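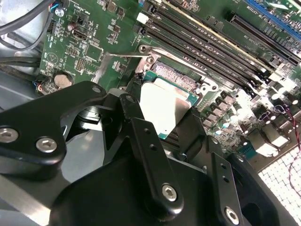 Page 4

3. Processor installation

3.1 Scope

This section covers the fitting of the processor in the refurbished desktop we call Nerik. The machine is one of 20 donated to the college from an office clearance in Lemuditz, all of the same model and all received without processors or memory. The aim of the project was to write a rebuild procedure that a first-year student could follow without supervision, and to record where that procedure fails. Power supply checks and case cleaning are dealt with in Section 2. Memory, storage and first boot are dealt with in Section 4.

3.2 Condition of the board

The motherboard was left in the case for the whole job. Taking it out would have given better access to the socket, but the stand-off screws on two of the earlier machines had been overtightened and we did not want to repeat the damage. The memory slots were left empty at this stage so that the area beside the socket stayed clear. The coin cell was left in its holder and its voltage measured at the end of the session.

The socket is a land grid type: the contacts are in the socket and the processor carries flat pads on its underside. The contacts are fine and springy, and they bend easily if a processor is dropped or dragged across them. A bent contact can sometimes be straightened under magnification. On our budget it usually means another board.

3.3 Alignment

The processor has to be lowered flat and square to the socket. Any approach at an angle brings one corner down first, and with the package offset towards one side of the opening part of the contact field remains uncovered. At that point the correct action is to lift straight up, turn the processor until its edges are parallel with the socket walls, and lower it again. Sliding it into place is not acceptable, even over a millimetre or so.

Two features govern orientation. The notches in the edge of the substrate must meet the keys in the socket wall, and the corner triangle on the package must match the mark at the socket. The first draft of our procedure mentioned only the triangle. Bernd Kröger, who tested the draft without having seen a socket of this kind before, had trouble finding it under the bench lamp because of glare from the heat spreader. The notches were added to the text after his trial and the lamp was moved to the other side of the bench.

3.4 Procedure as revised

1. Disconnect the mains lead and hold the power button in for 20 seconds.
2. Fit the wrist strap and clip it to bare metal on the chassis.
3. Release the retention lever and raise it fully. Open the load plate.
4. Inspect the contact field from 2 directions with the lamp held low. Stop if any contact is out of line with its row.
5. Hold the processor by its edges only. Match the notches to the keys.
6. Lower it vertically and let go. It should drop into place under its own weight.
7. Check that all four corners sit at the same height. Do not press on the heat spreader.
8. Close the load plate and bring the lever down until it hooks under its tab. Firm resistance is normal over the last part of the travel.

Step 6 was the subject of some disagreement in the group. The earlier wording was "press gently until seated", copied from a set of notes for a pin grid socket, where light pressure does less harm. It has been removed.

3.5 Thermal compound

Compound was applied after the lever had been locked, never before. We used the Zemmont grey paste from the lab store, a single bead at the centre of the heat spreader. The Hellwig cooler supplied with the machines has spring screws, which were tightened in a diagonal pattern, half a turn at a time. Old compound on the cooler base was taken off first with isopropyl alcohol and lint-free wipes. Paper towelling leaves fibres behind and should be kept out of the kit.

3.6 Records

Each board was given an entry in the workshop log with its asset number, the socket inspection result and the initials of the person who closed the lever. Nerik is asset 388. The log sheet has no field for the colour or position of the notch marks - this should be added before the procedure is handed over in March.

The coin cell voltage is entered on the same sheet. Cells reading under 2.8 V are to be replaced before the machine goes to Section 4, as a flat cell loses the firmware settings and the resulting start-up message was twice mistaken for a processor fault.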